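Speaker notes: Keeping the planner honest between sim and the cell
Deming Lü, Nundier controls group. Internal tools day, Monday, April 13, 2020

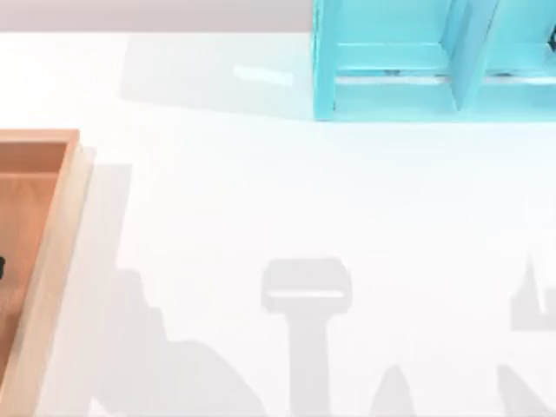 Opening. Thank the hosts, say who I am, say I work on the planning and perception glue for the two-arm cell. Mention that the talk is on software only. People who want gearbox questions answered should find the hardware group afterward.

Start with the problem. We had a planner that did well in simulation and badly in the cell, and for a long time we argued over which part was at fault. Control said perception, perception said planning, planning said the calibration was stale. Everybody had logs and the logs did not line up. Most of this talk is how we got them to line up.

Slide 2. The task
Two arms, one table, a tray on the left, a shelf unit at the upper right. Move a part from the tray to a shelf compartment. Sometimes the right arm does the whole thing, sometimes the left arm picks and hands over. Keep this short, most of the room knows it.
Point out that the shelf has two compartments with a divider between them. The divider matters later. It is thin and the planner used to treat it as thinner than it was.

Slide 3. The stack, old version
Go through it left to right.
Perception publishes poses. Planner reads the latest pose when it feels like it. Controller takes a trajectory and tracks it. Each one stamps its messages with its own clock.
Say plainly: there was no record of which pose a given plan was built from. If a plan went bad you could replay the plan, but you could not replay what the planner believed at the time.
Pause here. Somebody always asks why we didn't use bag files. We did. The bags had everything except the link between the messages.

Slide 4. Grandness
This is our name for the snapshot service. Don't apologize for the name.
It freezes the world state when a plan is requested and gives that state an ID. The planner plans against the ID. The controller gets the ID along with the trajectory. If the world has moved too far from the snapshot by the time the motion starts, the controller refuses and asks for a new plan.
Things to say out loud:
The snapshot is read-only. We tried letting the planner patch it and that was a mistake.
It holds object poses, joint states, attached objects and the collision margins in use. It does not hold camera images. Those are stored separately and looked up by the same ID.
Sim and cell use the same service with the same message types. This was more work than the service itself.

Slide 5. Shadows in the renders
Back to the rendered view of the table. Neither arm is in view, but both throw shadows onto the white tabletop. The gripper gives that T shape at the lower center, and the large lumpy one beside it comes from the arm links. The shelf has its own shadow reaching left across the table.
Our table segmentation was a brightness threshold with some cleanup after it. With the lights turned down in sim it worked fine. Once we turned shadows on, the mask broke up and the leftover pieces went into the planner as low obstacles. The planner then routed around things that were not there. From the outside it looked like a planning bug — strange detours over open table.
How we fixed it:
Fit the table plane from depth first, then use color only for points above the plane.
Render the training and test sets with shadows on, with the light position changed for each episode.
Filter out the robot's own links using the joint states in the snapshot. Before this we used the latest joint states, and they could be several cycles newer than the picture.
Also mention the glare. There is a small bright glint on the tabletop inside the shelf's shadow. Spots like that came through as light-colored parts until the plane check went in.

Slide 6. Objects at the border
The tray runs out of view on the left, and only a sliver of the black object in it shows. The right compartment of the shelf is cut off too. The old detector would give a confident pose for a sliver. The new one reports a pose only if enough of the model is visible, and otherwise it says "present, pose unknown." The planner is allowed to ask for another view and is not allowed to guess.
Expect a question on cycle time. Answer: yes, asking for a second view costs time. A bad grasp costs more.

Slide 7. Tultosar, the replay tool
Demo if the network is up. If not, use the recorded clip on the laptop.
Open a failed episode by snapshot ID. Show the world as the planner had it. Rerun the plan with the same seed, then with a wider margin on the shelf divider.
Make sure to show the diff view. It compares two snapshots and lists what moved. This is the part people end up using.

Slide 8. Results
We replayed 265 failed episodes. Once the snapshots were in place we could assign each one to a single module, apart from 16 where the cause was mixed. The largest group was false obstacles. The divider margin was the next. Bad tracking by the controller was a small group, and I owe the control people a beer for that.
Do not quote a success rate for the cell. The runs since October used two different grippers and the numbers can't be put side by side.

Slide 9. What is still open
Handover is weak. Both arms plan from one snapshot, but the second arm often starts late and gets refused. We retry up to 3 times and then stop.
Snapshots are large. Over 6 months of them are on the shared disk and we need a rule for what to delete.
The Szilágyi line wants this with a moving conveyor. A frozen world does not suit that, and we would need to store velocities and predict forward. No date for it yet.

Questions. Repeat each one into the microphone. Leave the diff view on screen while people ask, and put the install page up when the next speaker comes to plug in.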